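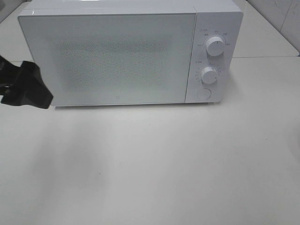

4.2 Whose turn is it? Talk about cleaning in shared homes

We came to this part of the study expecting to hear a good deal about money, and we did hear a little, but the subject our tenants kept circling back to was wiping things down. Of the 166 people who kept a diary for us in Werholm and Brestau, most had something to say about it in the first week, often at length and often late in the evening, when the day's dishes were still on their minds. We have a great deal of sympathy for them, having all lived in such homes ourselves at one time or another.

What struck us as we read was how seldom two housemates meant the same thing by "clean." For one tenant in Brestau a counter was clean once the crumbs were gone. Her housemate, writing on the same night, wanted it washed with soap and dried with a cloth kept for that purpose - and she had bought the cloth herself, a point she came back to in four separate entries. Pale surfaces came up again and again in these disagreements, and small marks on them were read by some as plain neglect and by others as ordinary wear (Figure 2).
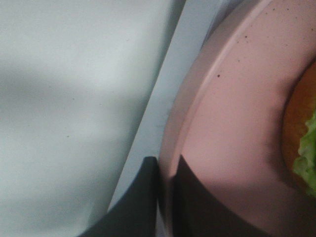
Figure 2. Pale surface with two tiny dark specks, bordered by a narrow blue-gray strip.

Written schedules helped less than we had hoped. The homes in Werholm that used one reported nearly as many quarrels as those that did not, though the quarrels were shorter and tended to be over by breakfast. Heinonen's idea of the "private standard" is useful to us at this point, and we return to it in Section 5, where we look at tenants who had moved in together as friends.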